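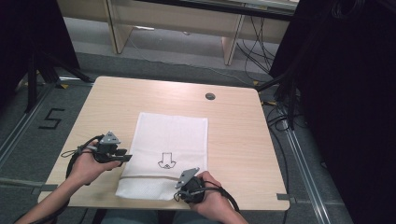
图1 布料操作采集工位。双手各持一把夹爪,线缆沿前臂向外引出。

第四讲 手持夹爪采集中的信号丢失:一次故障的分析

本讲对应课程大纲中“数据质量与设备安全”部分。课前请读完第三讲关于时间戳对齐的内容,本讲会直接使用其中的术语。案例来自Pevamia布料操作项目,故障发生在十月,记录由Jerome Magbanua和Analyn Cabanatuan整理,讲义中的数字以他们的复查表为准。

一、系统组成

采集端由两把手持夹爪、一台头部相机和一台记录主机组成。操作员双手各握一把夹爪,在桌面上完成对白色长方形布料的抓取、提起和折叠。夹爪上的编码器测量两指之间的开度,数据和供电走同一根线缆。记录主机运行采集软件Lanow,把头部图像、左右手位姿和左右开度写入同一个文件,采样率统一为每秒30帧。

执行端是Morik双臂平台。平台末端安装的夹指与手持夹爪尺寸一致,控制策略由采集数据训练得到,输出两臂的目标位姿和两个夹指的目标开度。开度是一个连续量,完全闭合记为0,完全张开记为1。抓布时的典型值接近0,但受布料厚度影响,不等于0。

需要注意,位姿和开度来自两条不同的通路。位姿由外部定位系统给出,开度由夹爪本体经线缆送回。一条通路中断时,另一条可以完全正常。本案例中的许多误判都与这一点有关。

二、故障现象

新一批数据训练的策略部署到Morik上以后,右臂动作正常,左臂出现三种情况。

第一种,左夹指移到布料左侧边缘,位置准确,但不闭合。随后两臂同时上提,布料只有右侧被带起,左侧留在桌面上。

第二种,左夹指闭合偏晚。两臂已经开始上提,左夹指才合拢,夹住的是空气,或者只夹住布边的一小条,提到一半滑落。

第三种出现得最少,后果最重。左夹指在桌面高度附近反复开合,左臂的位姿目标随之来回跳动,向下压到了桌面。腕部力传感器超限,平台进入保护停机。当时值守的是Kenneth Sison,他在保护停机之后又按下了急停按钮。没有人员受伤,左侧夹指的一片指垫撕裂,更换后继续使用。

三种情况都只发生在左侧。现场的第一个判断是左臂夹指的驱动器有问题,于是更换了驱动器,重新标定了零位,再次运行,现象没有变化。第二个判断是左臂手眼标定有偏差,复测后偏差在允许范围之内。这两步共用去一个下午。

三、排查过程

1. 离线回放

Honeylyn Espiritu提出先不动执行端,把训练数据逐段回放,对照头部图像和开度曲线。回放时把图像和左右两条开度曲线放在同一屏幕上,光标同步移动。

很快找到了异常片段:图像中左手夹爪的两指已经夹住布边,并且把布提离了桌面,开度曲线却仍停在张开时的数值,一条水平直线。过了一小段时间,曲线突然跳到接近0的位置,之后恢复正常。右侧曲线在同一时间段内平滑下降,没有台阶。

2. 区分“没动”和“没更新”

曲线水平有两种可能。操作员手指没有动作,开度当然不变;信号没有更新,记录值也不变。只看数值大小分不出这两种情况,要看最低位的抖动。编码器正常工作时,即使手指完全静止,最低位也会有轻微的跳变。信号冻结时,连续多帧的数值逐位相同。

据此写出一条很简单的检查规则:同一通道连续12帧以上数值完全相同,记为一次疑似冻结。12帧在每秒30帧的采样率下对应0.4秒。这个门限由回放正常片段得到,正常片段中从未出现过这么长的完全相同序列。换用其他型号的编码器时,门限要重新确定,不能照搬。

3. 全量检查

该批数据共1,237段,全部用上述规则扫描。左侧通道有疑似冻结的片段超过四分之一,右侧通道只有零星几段。对左侧的疑似片段再做人工核对,绝大多数确认为信号冻结,少数是操作员在开始动作之前把夹爪搁在桌上静置,对训练没有影响,但也一并做了标记。

把冻结的起始时刻与左手位置放在一起看,规律比较清楚:冻结多发生在左手越过桌面中线向右伸出的时候,也就是折叠动作把左侧布边送往右侧的阶段。手收回左侧以后,信号一般随即恢复。

4. 复现

Analyn Cabanatuan在工位上复现了故障。方法是夹爪通电,软件处于监视状态,不录制,操作员缓慢把左手从布料左侧移向右侧,另一人观察线缆。左侧线缆从夹爪尾部绕下,经过前臂,再从桌子左侧垂下去。手向右伸时,线缆的余量被逐渐用完,在桌沿处绷紧,拉力直接作用在夹爪尾部的插头上。插头轻微歪斜,监视界面上的开度随即不再变化。

用手指轻轻扶正插头,信号恢复。再次歪斜,再次冻结。至此硬件原因可以确认。

右侧线缆沿手腕往桌子近侧方向引出,操作员很少把右手伸到桌面左半边,所以右侧插头受力的机会少得多。左右两侧的差别来自动作和走线,两把夹爪本身没有差异。后来把左右夹爪对调,故障仍然出现在左侧,也支持这一结论。

四、为什么没有报警

插头松动是很普通的故障,本来应当在录制时就被发现。没有被发现,是软件和流程两方面共同造成的。

软件方面,Lanow在收不到新数据时,会用最后一个有效值填充,以保证各通道帧数一致。填充本身没有问题,第三讲中介绍的几种对齐方法也都允许填充。问题在于填充后的帧没有标记,写入文件后与真实测量值无法区分。软件设有断线报警,但触发条件是连续2秒收不到数据。本案例中大多数冻结都短于2秒,报警从未响过。

2秒这个值的来历也查过。它最初是为固定安装的传感器设定的,那类传感器要么正常工作,要么彻底断开,短时中断很少见。手持设备随人运动,插头受力是间歇的,沿用同一个门限并不合适。软件移植到手持夹爪上时,这一项没有重新评估。

流程方面,质检只抽看图像和检查文件是否完整。图像正常,文件完整,抽检就通过了。质检表中没有“开度曲线与图像是否一致”这一项。操作员录制时眼睛看着布料,也不会注意屏幕上的数值。

还有一个细节。Mylene Catacutan在值班记录里写过一句“左手线有点紧”,时间在部署之前好几天。记录本由各班自行保存,没有专人汇总,这句话直到事后整理时才被看到。

五、错误数据如何变成危险动作

学员常问,四分之一的片段有问题,其余片段是正常的,为什么策略会表现得这么差。可以从三个方面理解。

第一,错误集中在关键时刻。一段折叠动作中,左夹爪真正改变开度的时间很短,冻结恰好覆盖了这一小段。按总帧数计算,冻结帧所占比例不大;按“左侧闭合”这一事件计算,受影响的比例就高得多。统计数据质量时,只报总帧数的比例会掩盖这类问题。

第二,错误有方向性。随机噪声在训练中可以部分抵消,冻结不会。冻结总是让闭合显得比实际更晚,所以策略学到的闭合时刻整体后移。现象中的“闭合偏晚”和“不闭合”都由此产生。

第三,恢复时刻的跳变被当成了真实动作。曲线从张开直接跳到闭合,在训练数据中表现为一帧之内完成的大幅变化。策略在某些画面下会输出类似的阶跃,下一帧看到夹指位置与预期不符,又输出相反的指令。左臂在桌面高度附近反复开合,就是在这种情况下发生的。策略同时输出位姿和开度,两者在网络内部共享特征,开度振荡时位姿目标也受到影响,于是出现下压。

平台的力保护起到了作用。但力保护属于最后一层,在它动作之前夹指已经接触桌面。如果当时有人把手放在布料旁边整理,先接触到的可能就是手。该工位原有规定是策略运行期间人员不得进入桌面上方空间,这一规定在停机当时得到了遵守。

六、第二处隐患:带电插拔

排查期间还发生了一次小的意外,单独列出。

为确认左侧插头是否松动,有人在手持夹爪与Morik处于联动模式时拔下又插回线缆。联动模式下,平台夹指会实时跟随手持夹爪的开度。插头断开期间,软件保持最后一个有效值,平台夹指保持张开。插回之后,编码器上报当前值,而此时手持夹爪已经被握紧,平台夹指以最大速度闭合。夹指之间没有东西,也没有人靠近。

这里的危险与训练数据无关,根源却是同一个:中断期间保持旧值,恢复时不做过渡。对数据记录来说,后果是一条错误曲线;对联动控制来说,后果是一次无预告的快速动作。

正确做法是先退出联动模式,断开平台驱动使能,确认指示灯熄灭,再插拔线缆。恢复时先在监视状态下确认开度读数与手上的实际开度一致,然后才能重新使能。

七、整改措施

1. 线缆固定

左右夹爪的插头处各加装一个应力释放夹,线缆先固定在夹爪壳体上,再引向插头,拉力由壳体承受。应力释放夹选用Karabulut的卡扣式产品,拆装不需要工具。

前臂处用软绑带固定一次,绑带与夹爪之间留出一段余量,手腕转到极限时不得绷紧。左侧线缆加长,并改为从操作员肩后引下,不再经过桌子左侧边沿。

每班开始前做一次伸展检查:操作员握住夹爪,左手伸到桌面右侧远角,右手伸到桌面左侧远角,另一人观察两侧线缆是否绷紧。未通过不得开始录制。

2. 地面走线

工位地面上的线缆集中到一侧,穿入走线槽,走线槽不得横穿操作员进出的路线。地面线缆被踩到或被脚带到时,拉力同样会传到设备一端的插头,因此地面走线既是绊倒问题,也是信号问题,检查时两项一起看。

3. 软件修改

填充帧必须带标记。文件格式中为每个通道增加一列有效位,真实测量为1,填充为0。读取数据的程序如果不识别有效位,应当报错退出,不得默认全部有效。

断线报警门限由2秒改为12帧。录制中触发报警时,蜂鸣器响一声,当前片段自动标为待查,录制不中断,由操作员决定是否重录。

联动模式下,任何一侧信号中断超过门限,平台夹指立即停在当前位置并退出联动。信号恢复后不自动重新联动,须由操作员手动确认。

4. 执行端限制

夹指开度指令增加变化率限制,单帧变化超过上限的指令按上限执行,并写入日志。两臂在桌面高度附近设置下压限位,位姿目标低于限位时不予执行。这两项限制独立于策略运行,更换策略时不得关闭。

5. 数据处理

已确认冻结的片段从训练集中移除。曾有人提出用图像估计开度,把冻结部分补回来。讨论后没有采用,布料遮挡夹指时图像估计误差较大,补出来的数值难以核验。原始文件保留,不覆盖,不删除。

用剩余数据重新训练后,先在空桌面上低速运行,再放布料低速运行,最后恢复正常速度。每一步之间检查开度指令日志,确认没有触发变化率限制。

八、录制前检查表

以下条目由操作员和观察员共同完成,逐条口头确认。

夹爪插头插到底,应力释放夹已扣紧。
前臂绑带位置正确,手腕转动时线缆不绷紧。
双手伸展检查通过。
夹爪缓慢开合一次,屏幕上左右开度同步变化,左右没有接反。
夹爪静置时,最低位有正常抖动。
断线报警测试:在监视状态下断开左侧插头,蜂鸣器响;右侧同样测试一次。
联动模式处于关闭状态。
布料平放,四角展开,布边与桌面近侧大致平行。
地面线缆全部在走线槽内。
值班记录已翻看,上一班留下的备注已处理或已转交。

断线报警测试须在联动关闭确认之后进行。检查表打印时如调整顺序,这两条的先后关系要保留。

九、课堂练习

练习分组进行,每组领取一份数据,其中混有正常片段、冻结片段和静置片段。

练习一:编写程序,找出各通道中连续相同值的序列,输出起始帧、长度和当时的开度值。门限作为参数传入,不要写死。

练习二:把门限从12帧逐步增大到30帧,记录命中片段数的变化,画出曲线。说明门限取30帧时漏掉了哪些片段,这些片段中的冻结发生在动作的哪个阶段。

练习三:对命中的片段回放图像,人工判断是冻结还是静置。两名组员分别判断,不一致的片段写明分歧理由。

练习四:分别按总帧数和按闭合事件计算受影响的比例,写一段说明,交代两个比例各自适合回答什么问题。

提交内容包括程序、曲线图和文字说明,文字说明不超过两页。练习三的判断表须附上两人的原始判断,统一后的结果另列一栏。

十、补充说明

关于时间同步。有学员提出,曲线与图像不一致也可能由时间戳偏移造成。这一可能在排查中检查过。时间戳偏移时,整条曲线平移,张开和闭合两个方向的延迟相同,形状不变。冻结时曲线中间出现平台和台阶,形状改变,恢复之后又与图像对齐。两者用回放可以直接区分。

关于更换夹爪。备用夹爪的插头与现用型号相同,更换后同样须加装应力释放夹。库房中有一部分旧线缆长度不足,已贴红色标签,不得用于左侧。

下一讲内容为力传感器零漂与保护停机门限,请提前安装课程目录中的回放工具,并把练习一的程序带到课上。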